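Ollivden Kids Sports Corner
Print this page | E-mail to a friend

How Do Boxing Judges Decide Who Wins?

When I was a kid I thought a boxing match only ended when somebody got knocked down and stayed down. Then my aunt took me to a show at the Bemeck Hall, with 500 people squeezed in, and both boxers were still standing when the last bell rang. So who won? I had no clue!

Most pro fights have three judges. They sit on different sides of the ring, so each one sees the punches from a different spot. After every round they write down a score, and they don't talk it over first - no peeking at a neighbor's card either. 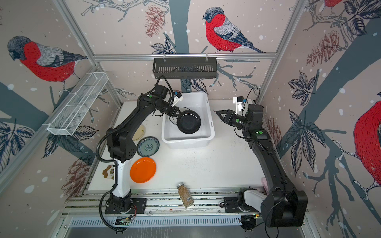

The boxer who did better in the round usually gets 10 points, and the other one usually gets 9. If a boxer is knocked down, the score is often 10 to 8. You might hear grown-ups call this the "10-point must system," which sounds very serious, but it just means the winner of the round must get 10 (unless the referee takes a point away for a foul).

What are the judges looking for? Clean punches, mostly. A punch that bumps into the other boxer's gloves or arms doesn't count for much, even if it makes the crowd go "ooooh." They also like to see good defense, like ducking and stepping out of the way.

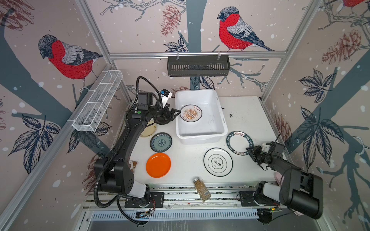

Two black robot arms at a white table, with birds on the wallpaper.

At the end, all the points get added up. If all three judges pick the same boxer, it's a unanimous decision (say it: yoo-NAN-i-mus). If two pick one boxer and the third picks the other, it's a split decision, and people will argue about it all the way home. I know I did!

Next time a fight is on, grab a pencil and try scoring a round yourself.

More for young fans
Why Do Boxers Skip Rope?
What's Inside a Boxing Glove?
15 Ring Words to Know

Contact us | Copyright Skorkero Press | Back to top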